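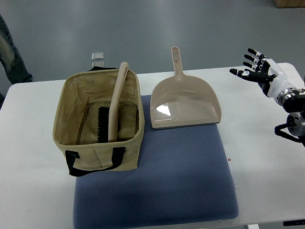
## Software sync, tidy-up task, 5/19/22

**Chair:** Szu-yu Yau
**Minutes:** Mahfuz Roy (again)
**Also in the room:** planning, perception, and one person from tooling who had been told this was a different meeting and stayed for the muffins

### 1. Last meeting's minutes

Approved. Szu-yu asked that "the planner had a bad day" be replaced with something technical. It now reads "the planner timed out."

### 2. Zikari (motion planner)

The new build is on the cell machine. Replanning is capped at 800 ms, after which Zikari is supposed to return its best path so far. What it returned until last night was an empty path, marked as a success. The executor then executed nothing, very smoothly, and logged a completed motion.

Fixed in the current branch. An empty path now raises an error. Two people said this should have been the case from the start, and both turned out to have reviewed the original change.

Szu-yu wants the cap to be a config value. Agreed. There was a discussion of which config file, and it was stopped.

- **Action (Szu-yu):** merge the empty path fix and move the cap to config.
- **Action (tooling):** make the log viewer show path length next to the word "success."

### 3. Preltis (perception)

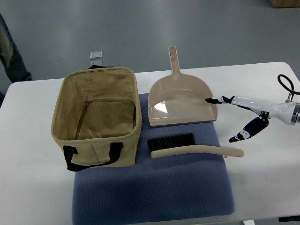

*Photo: Mahfuz Roy / Kustura lab*

The beige problem is still with us. Brush handle and dustpan are close enough in color that Preltis likes to merge them into one object whenever the brush lies just in front of the pan. It then proposes a grasp in the middle of this new tool, where there is mostly cushion.

Depth helps less than hoped, given how low both things sit on the cushion. Mahfuz suggested splitting on the bristles, which are black and hard to argue with. Planning asked what happens when the bristles are hidden. Mahfuz said that was a good question in the tone people use when it is.

The pose filter adds 40 ms per update. No one loves it. No one has offered to remove it either, so it stays.

- **Action (Mahfuz):** try the bristle split on the saved logs before touching the live cell.

### 4. Grasp and release

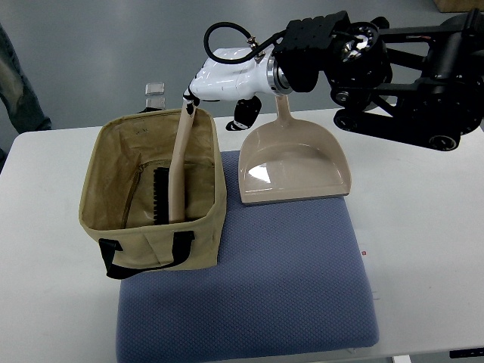 Release checks are the oldest open item on this list and have now outlived two sprint boards. The controller decides the brush is in the bag by comparing the gripper height with the estimated bag floor, which works nicely for objects held near the bottom. With a finger up at the very top of the handle and the bristles down inside the bag, the offset is nearly the whole length of the brush, and the check concludes that the brush is hovering. It will hold on as long as you let it. Szu-yu proposed storing the grasp point along the object at pick time and passing it through to release. This was felt to be obviously right, and therefore suspicious.

After some poking, the only objection left was that the message type has no field for it. The field will be added. It will not be called "misc."

- **Action (Szu-yu):** add grasp offset to the message type.
- **Action (Mahfuz):** update the release check and delete the comment that says "temporary."

### 5. Testa (replay harness)

Testa can now replay 100 logged runs overnight against any branch. It can't yet tell you which ones changed, so the morning report is a folder. Diffs are promised by August, with the year left unstated until Szu-yu asked.

Flaky tests get 3 retries. A request for more was denied.

- **Action (tooling):** diffs by August of this year.

### 6. Any other business

The dashboard color for "warning" and the one for "fine" are both green. Tooling says they are different greens. Mahfuz to file a ticket, with a screenshot.

Meeting closed when the muffins ran out.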